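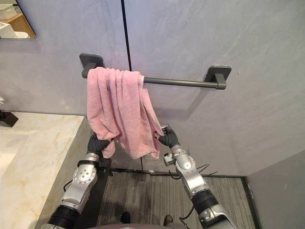
Hakim Sutanto asked last time why towel bars get their own section when the list is already too long, and could we fold them in with "fixtures, misc." Read his note. Keeping the section. Bars get pulled on every day by people getting out of a tub, and misc. is where stuff goes to get skipped.

# Guest bathroom check, Koivisto House, upper hall

**Date:** August 19, 2022
**Last full check:** March
**Form:** Stutside short list, plus our add-ons
**Marks:** OK / FIX / WATCH / N/A

Started late, lunch run over. Comments are short, ask me if something doesnt make sense.

## 1. Towel bar and wall

- [x] **Bar finish, no flaking or sharp spots.** OK. Dark gray, same as the brackets. Ran a dry cloth along the underside, nothing snagged.
- [ ] **Bar level.** FIX. Looks a little low at the right end in the photo. Put the small level on it before anybody starts drilling. If the plate moved, new anchors. If it was hung that way, still want it straight.
- [x] **Both brackets present.** OK. Square plates, both there.
- [ ] **Brackets tight to wall.** WATCH. Left one solid. Right one has a hair of play when pushed up, none when pulled down. Set screw is on the underside, took a quarter turn. Recheck next visit.
- [x] **Wall around plates: cracks, bubbling, soft spots.** OK. Panel is sound. Pressed with thumb all round both plates.
- [ ] **Anchor type on file.** FIX. Not on file. Gistbridge did the install and the sheet just says "standard." Emailed them. Need to know if its in a stud or just drywall.
- [x] **Bar not used as grab bar.** OK for now. Real grab bar is by the tub, see section 3. Sign still up.

## 2. Towels

- [x] **Clean, no frayed loops or loose threads.** OK. Pink terry one checked both sides. Hem intact.
- [ ] **Hung spread out, single fold over bar.** FIX. Pink one was bunched on the left half, top all gathered up in folds. Wont dry in the middle like that. Pull both bottom corners out and down, then even up front and back.
- [x] **Hem clear of floor.** OK.
- [x] **Nothing hung over heater.** OK. Heater is on the opposite wall.
- [ ] **Spare towels in closet.** WATCH. Counted 14, list says 30. Rest may be at the laundry, no slip in the box though.
- [x] **Smell test.** OK. Old ones from spring are gone, thank you whoever did that.

Comment on folding: the card inside the closet door still shows the three-fold way. We dropped that for the bars, its too thick and the inside stays damp. Three-fold is for the shelf only. Card needs replacing, I'll print one if the printer is back up.

## 3. Tub and grab bar

- [x] **Grab bar, pull test.** OK. Full weight both hands, no movement.
- [x] **Grab bar screws covered.** OK.
- [ ] **Tub mat suction.** FIX. Front row of cups not holding. Mat slid when I put a foot on it. Took it out, bagged it, in my trunk. No mat in there right now so no guests in that bathroom til the new one comes.
- [x] **Drain cover seated.** OK
- [ ] **Caulk line.** WATCH. Gap at back corner, fingernail width. Same as in March, maybe a touch longer.
- [x] **Hot water at tap.** OK. Let it run 2 minutes, reading 49 C on the probe. That is our ceiling so do not let anyone turn it up.

## 4. Floor and door

- [x] **Floor dry, no pooling at threshold.** OK
- [x] **Bath rug backing grips.** OK. Newer rug, the Drullia one. Edges flat.
- [ ] **Door lock opens from outside.** FIX. Coin slot is painted over. Got it open with a flathead but a guest's kid locked in there is not when you want to be hunting for a flathead. Scrape it out.
- [x] **Door clears rug.** OK, just.
- [x] **Hook on back of door.** OK. Nothing heavy on it.

## 5. Electrical and air

- [x] **GFCI test and reset.** OK. Tripped and came back first try.
- [ ] **Fan.** WATCH. Runs. Holds a tissue but barely. Grille is packed with lint, vacuum it and try again before ordering a new one.
- [x] **Light over mirror, cover tight.** OK
- [x] **No cords across sink.** OK

## To do, in order

1. New tub mat. Before anything else. Bathroom stays closed until then.
2. Door lock slot.
3. Level on the towel bar, then decide on anchors. Wait for Gistbridge before pulling the plate off.
4. Fan grille.
5. Towel slip from laundry, and the new folding card.
6. Caulk, can go with the next round of painting.

## Comments after the walk

Hakim, on the spare bar you wanted by the sink: fine by me, but not over the outlet, and get the anchor info first so we dont put up a second one the same unknown way. Short bar, one hand towel wide.

Also the Stutside form still has "shower curtian rod" under tub and we havent had a curtain in there for ages. Marked N/A again. Can somebody take it off the master.

Downstairs half bath not done, ran out of time. Key is back in the office drawer, left side.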